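## Croissants at the Wednesday table

The breakfast table is moving to the front room at Grenlow for the rest of March. Coffee goes on at the same time as before, and the pastries will be out by 9. If you come in by the side door, keep left past the coat hooks and you'll see it.

We've had a lot of notes about the croissants, so most of this item is about them.

The plain ones come from Drista, as they have all winter. The order is for all-butter croissants, baked the same morning, and the bakery drops them off in paper-lined boxes. We tried keeping the boxes closed until people arrived and the bottoms went soft. Now the lids come off as soon as the boxes are in the building, and a clean dish towel goes over the top. That has worked better. If you're the first one in, please do this before you start the coffee.

The small kitchen oven can be used for warming. Set it to 325 degrees and give them four or five minutes on the middle rack. Don't use the microwave. It makes the layers chewy, and the butter ends up on the plate. A croissant that has been sitting out since the day before needs a little longer, and it helps to flick a few drops of water on it first.

Serve them one to a plate. The round white plates with the raised rim are the right size, and the rim keeps most of the flakes off the table. The big oval platters are for fruit and sliced bread. When croissants get piled up on a platter, the ones underneath are flattened by the time anyone reaches them, and the pointed ends break off. 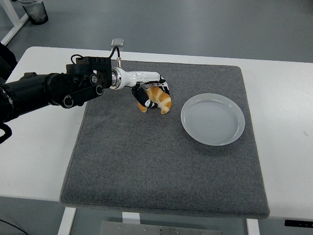
Peadar Keogh wrote in to say that he would rather have them cold. "Warm ones fall apart when you cut them, and I like mine split with jam. Could a few be left out of the oven? Also, the curved kind is harder to split evenly than the straight kind, so if there's ever a choice, I'd vote for straight."

We can do the first part. Starting this week, half of each box stays at room temperature and the rest gets warmed. The cold ones will be at the window end of the table. As for the shape, Drista makes both, and the price is the same. Tsion Gidey is handling the order now and will ask for a mixed box next time so people can compare.

A few other things about the table:

- Jam is in the door of the fridge. Please use a clean spoon and put the lid back on.
- Butter comes out at the same time as the coffee so it can soften.
- Tongs are in the top drawer. Use them for the boxes.
- Plates go in the lower rack of the dishwasher. Shake the crumbs into the trash first, as the filter was clogged 2 weeks running.

Leftover croissants can be frozen. Wrap each one separately, put them in a bag with the date on it, and use them within a month. They go straight from the freezer into the oven at the same temperature for roughly 10 minutes. Stale ones are saved for bread pudding, so leave them in the tin by the toaster.

Changes to the pastry order need to reach Tsion by noon on Monday.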